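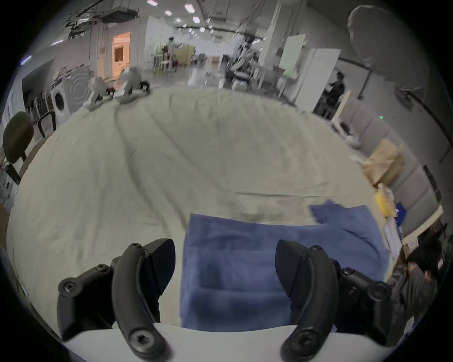
Blue towel on the bed, one corner turned up

Kirnero Folk Music Archive - Listener and Researcher Support
Ticket 299
Subject: Accordion recordings in the Sjögren collection play at the wrong pitch
Submitted by: Kjell Wallin
Category: Online playback
Status: Resolved

Message from requester
I am preparing a set of dance tunes from the Jukmont players for a November program. Several accordion recordings in the Sjögren collection play sharp when I use the listening page. The waltz listed as item 20 is close to a half step above my own instrument, and the polka that follows it is the same. The fiddle recordings from the same evening sound correct. I have tried two browsers and a separate pair of speakers. Please advise whether the players used instruments tuned high or whether there is a fault in the files.

Reply from Support, 9:40 a.m.
Thank you for your report. Older button accordions were often tuned above modern pitch, and the archive does not correct this when recordings are copied. A half step is larger than we would expect, however, and the difference between the accordion and fiddle items needs to be explained. Please confirm whether the spoken introductions on the affected items also sound high or hurried.

Message from requester
The introductions do sound hurried. On item 20 the speaker names the tune and the hall where it was played, and the voice is noticeably thinner than on the fiddle items. I believe it is the same man throughout. The running time shown on the page is also shorter than the time given in the printed finding aid.
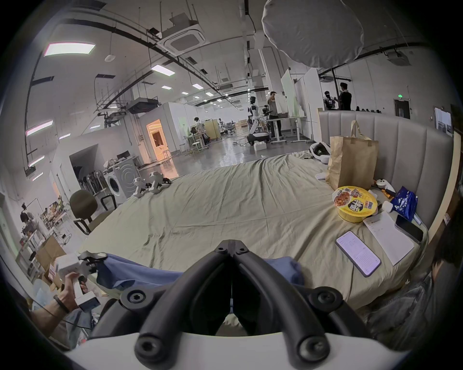
The printed aid gives the waltz as 332 seconds. The page stops well before that, although the tune is complete and ends with the usual stamping and applause. I can send a copy of the page from the aid if that would assist.

Reply from Support, 11:15 a.m.
A copy will not be required. We hold the same edition of the finding aid in the reading room.

We have compared the listening copies with the preservation masters. The masters are correct in both pitch and length. The fault was introduced when the listening copies were made with Goner, our conversion program. The accordion reel was stored at one sample rate and labeled with another, and Goner followed the label. The fiddle reel carried the right label and was not affected.

Action taken
- Label corrected on the accordion reel.
- Listening copies for all 31 items on that reel made again from the masters.
- Pitch and running time of item 20 checked against the master.
- Note added to the collection record for users who downloaded earlier copies.

Your browser may hold the old file. Please clear its stored data before playing the items again, and discard any copies you have already saved.

Message from requester
Item 20 now runs to the printed length and the voice sounds natural. The accordion is still slightly above my own, which I take to be the instrument itself. The polka is also in order. One further matter: the tune at item 31 is listed as a schottische, but it is plainly a mazurka.

Reply from Support, 2:30 p.m.
We agree that the remaining difference is in the instrument. It will be left as recorded.

Tune titles and dance types are maintained by the Cataloging Office. Your remark on item 31 has been passed to that office under a separate ticket, and the present listing will stay in place until the field notes have been read. The player's own name for a tune is kept in the record even where the dance type is changed.

This ticket is now closed. It may be reopened by replying to this message.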